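The Table Has to Be Clear by Dinner

2022-08-26

I have a rule about tables, and the rule is that a table should be clear by dinner. I have lived with this rule for most of my adult life and have followed it, by my own generous estimate, during July. Part of July. The part when I was away.

The table in question came from Dekent, the secondhand place behind the bus depot, and it cost 125 dollars plus the goodwill of Edin Kos, who helped me get it up the stairs and has been slow to answer my messages ever since. It's a big pale thing with a wood grain, big enough that I imagined long lunches on it. People passing bread. I own one bread basket and it's full of batteries.

What happened instead is that the table became where things go when they don't go anywhere else. Every home has one of these. My mother had a chair. Tâm Ninh, two floors down, has an entire exercise bike, and I've seen her fold a fitted sheet over the handlebars with real tenderness.

So last week I decided to sort out the stationery, which is the polite word for it. I had been reading old entries on this blog (never do this) and found that I'd promised to sort out the stationery twice before, once with a numbered plan. The plan had a step called "containers." I remember being very excited about the containers.

The clip problem

I'm fond of clips. I can't defend it. I don't have much paper. My bank stopped sending me any, my lease is a file on somebody's server, and the last thing I clipped was a bag of rice. And yet if I pass through a shop with an office supplies aisle I come out with clips, the way other people come out with candles.

Shuzhen Qin, who worked in an accounts department back when accounts departments ran on folders, tells me their office once ordered 1,680 binder clips by mistake and used every one of them within the year. I think about that office a lot. I think I would have been happy there.

My own method was to put everything out on the table and divide it into what I use, what I might use, and what I'd be embarrassed to be found with. The first pile was a pen. The second pile was nearly everything else. The third pile I quietly merged into the second while making a cup of something hot, and after that the afternoon lost its shape a bit.

A word about the screens

Before anyone writes in: yes, the woven panels are still up behind the table. I bought four of them to hide the rest of the room, on the theory that I'd work better without seeing it. It went the way these things go. The rest of the room got worse, being unsupervised, and I now have a very nice tan wall to look at while I avoid things.

Yến Trình thinks they make the place look like a waiting room at a spa. I choose to hear that as praise. She also thinks I should rotate them so the seams line up, and I've told her I'll get to it after the stationery.

What stays out

By late afternoon I'd reached a compromise with myself, in the sense that I'd sat down. The loose binder clips were staying in their clear plastic tub, because the colors are cheerful and because a lid would only be one more thing to lose. The little gray metal ones could stay in their packaging until called upon. The long box with the colored squares on it could lie wherever it liked, and it liked the middle, at an angle, so that nothing else could go there in a straight line. The steel tray was at the back, where I'd put it to hold all of this. I would like it noted that the tray was extremely tidy.

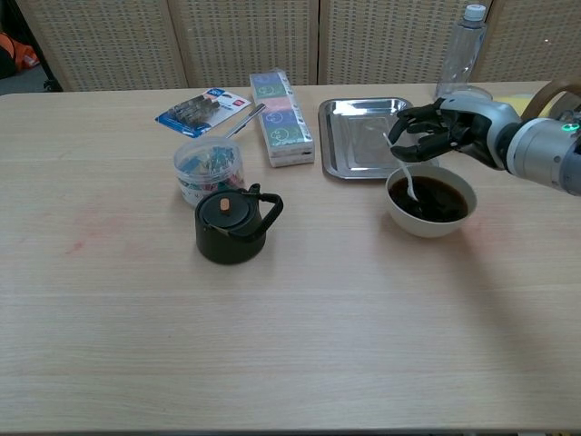

Containers, revisited

I did look into buying a proper organizer. Drolden makes one with drawers, or at least the shop by the station had one under that name, and I stood in front of it for long enough that the clerk asked if I was all right. It was handsome. It was also wider than my tray, my tub and my ambitions put together, and I know perfectly well that I'd have filled it with clips.

Tài Lại has a better approach, which is to own one drawer. When the drawer won't shut, something leaves. He's been running it like this for years and he can find a stamp in the dark. I asked him what he does about sentimental items and he asked me which of my clips were sentimental, and then we talked about something else.

The score, for anyone following along from the numbered plan: one pen kept, one dead marker thrown out, some 800 words of blog post produced about it. The empty water bottles I'm treating as a separate project with its own timeline.

Dinner was at the counter, standing up. It was rice. I used a clip on the bag afterwards, a green one, and put the tub back on the table where I could reach it.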